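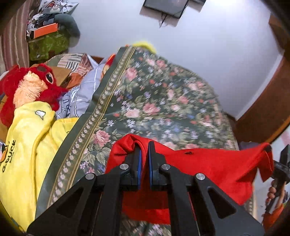 Rekha Chacko wanted it on record before anyone read step 1 that the Jillex pads slip less than the Fakir pads, that she had said so in March, and that a comparison procedure was a long way of finding out what she already knew. She may be right. Run the procedure anyway and write down what you get.

Section 4. Comparing finger pads on soft goods

Applies to the hand-held gripper with two narrow fingers. For the arm-mounted version see Section 6. The pad makers' sheets both promise a "secure hold on all fabrics." Treat that as advertising until your own log says otherwise.

4.1 Before you start

You need one gripper, both pad sets, the pad driver, a bed or wide table with a loose cover on it, and at least three cloth items of different weight. A thin garment, a fleece blanket and a comforter will do. Leave the bed as messy as you would find it in a home. Pads that only work on a flat, bare surface are no use to us, and the Skillummont trial last year was run almost entirely on a flat, bare surface.

Caution: Keep loose sleeves and hair away from the fingers while closing. The linkage in the side arms can pinch.

4.2 Fitting the pads

1. Open the gripper fully and lock it.
2. Peel off the old pads. Clean the inner face of each finger with a dry cloth. Do not use solvent.
3. Seat the new pad from the tip down. The top edge of the pad must not stick out past the fingertip.
4. Unlock and close the gripper with nothing in it. Look through the gap from the side. If the pads touch at the top and not at the bottom, take them off and start again.
5. Check that the frame fasteners are snug. Do not tighten them past the stop.

Note: The Fakir sheet says the pads need no settling time. Ours shifted when used right away. Wait 10 minutes.

4.3 Pinch and lift

1. Start the Grarkeo logger and enter the pad set. If you skip this, the run is filed under the last pad set used, with no warning.
2. Lay the thin garment on top of the cover.
3. Bring the fingers down on a fold, close, and lift until the cloth is clear of the cover.
4. Hold for 13 seconds. Mark the run as held, slipped or dropped. A corner trailing on the bed is not a failure, but write it down.
5. If the fingers picked up the cover along with the garment, mark the run as "double." Do not shake it loose and call it held.
6. Repeat for 17 runs, then change to the next item.

Caution: Stop if a pad starts to peel. A half-peeled pad often grips better than a good one for a few runs, and it will spoil the average.

4.4 Two-hand runs

Do these only after 4.3 is finished. Hold one gripper in each hand and spread the garment between them. Fit the same pad set to both tools. Mixed sets have been suggested as a way to save time. They save time and tell you nothing.

4.5 Reading the results

The logger gives each pad set a "grip score." We have not been able to find out how it is worked out, and two identical sets of runs gave us different scores. Use the plain held, slipped and dropped counts.

Our own log stands at 551 runs. On the thin garment the two pad sets came out too close to call. On fleece, Jillex was ahead, though Tharushi Rathnayake did most of those runs and she closes the fingers harder than the rest of us. On the comforter both sets picked up less than the sheets would lead you to expect.

Note: Do not compare your counts with those of another operator until you have each repeated the fleece runs with the other's gripper.

4.6 Changing back

Refit the pads the tool came with, repeat step 4 of 4.2, and close the logger session by hand. It does not close itself.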